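Re: Folding units on the Fommont linen floor and the revised duty sheet

linen_lead_2
Colleagues are advised that the revised duty sheet for the linen floor takes effect on Jul 24, 2023. Attendants will no longer fold flat items at the long table. They will prepare beds, operate the hand-held grippers and inspect finished work. All 20 attendants keep their present grade.

dredura_steward
The grade is kept, but the piece allowance is not mentioned. In June an attendant at the long table folded 254 items per shift and was paid accordingly. Please state what replaces that payment.

linen_lead_2
The allowance is replaced by a fixed shift supplement. The amount is set out in section 2 of the sheet.

collet_nights
I have read section 2 and do not agree that it is equivalent. Gripper work is slower, and it is harder on the wrist than folding by hand. The night shift requests a rest break each hour.

brusirport_ops
Our site adopted the same arrangement last year. The wrist complaints were real and eased once staff rotated between gripper work and inspection. I would not support a fixed hourly break, which left our beds unattended. For those who have not yet seen the work, I attach a view from the tool.
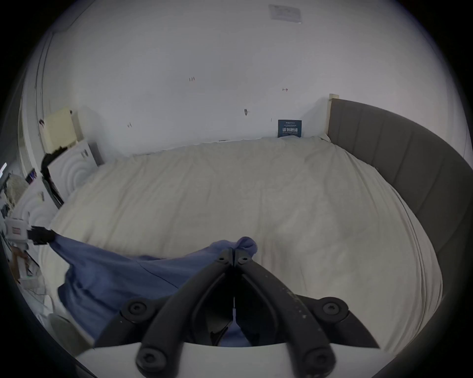
Blue cloth held at the gripper tips over a bed with a cream-white duvet.

collet_nights
Rotation requires enough trained inspectors. At present the night shift has none.

dredura_steward
I support the night shift on this point. Inspection training should be completed before the duty sheet is applied to them.

linen_lead_2
The request has been recorded under item 626. The day shift will proceed as planned. The start date for nights will be confirmed in this thread.

Contact the moderators | © Fommont Staff Forum | Back to top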